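Fosthorpe Two-Drawer Countertop Cabinet: Review
May 24, 2021

I bought the Fosthorpe cabinet last September to get tea, spice jars and the usual small stuff off my kitchen counter. The other one I looked at was the Watia, which costs 30 dollars less and has a shorter warranty. I have used the Fosthorpe every day since, so this covers how it has held up as well as what it was like new.

It came in one box, mostly assembled. The handles go on with two screws each and you need your own screwdriver. The instructions are one sheet and were clear enough. I was done in 19 minutes, and part of that was looking for a screw I had dropped. 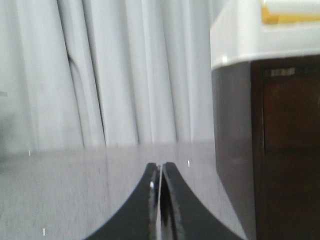 The price was 100 dollars with shipping. That is a fair amount for something that holds tea bags, and I put off ordering it for a while. Cheaper organizers I have owned were plastic and cracked at the corners within a year, so I decided to spend more this time.

Weight is the first thing you notice. It stays put when you pull a drawer, even if the drawer sticks a little. I did add felt pads under the corners to protect the counter. Felt pads are not included and should be at this price.

The finish cleans up well with a damp cloth. Grease near the stove is harder, and I ended up using a drop of dish soap and drying it right away. The maker says to avoid spray cleaners. I tried one once on the back, and it left a dull patch.

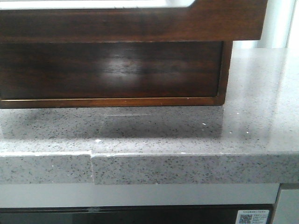 Dark brown wood on a gray speckled counter.

The drawers run wood on wood, with no metal slides. In dry weather they move fine. In humid weather the upper one drags and needs a firmer pull. I rubbed candle wax along the runners, which helped for 3 months before I had to do it again. There is no stop at the back of the drawer either, so it can come all the way out if you are in a hurry. Mine has landed on the floor once.

Standard spice jars fit lying down but not standing up. Tea boxes fit if you take the bags out first. I would have liked a divider. Sirnix sells a set that can be trimmed to size, and it works, though it slides around until the drawer is full.

Customer service was slow. I wrote to ask about a spare handle and got an answer after nine days. The handle itself was free.

I would buy it again at a sale price. At full price I would look harder at the Watia first, especially if you live somewhere damp.
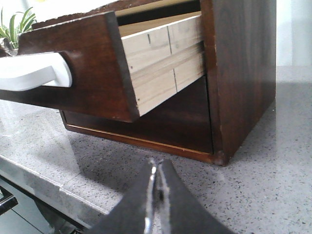
Sýkora wrote in the comments that paraffin wax lasts longer than candle stubs if you sand the runners lightly first, and that the upper drawer on the same model has gone through a whole humid summer without sticking since then. The same comment says the felt pads come off after a few months and that cork ones hold better.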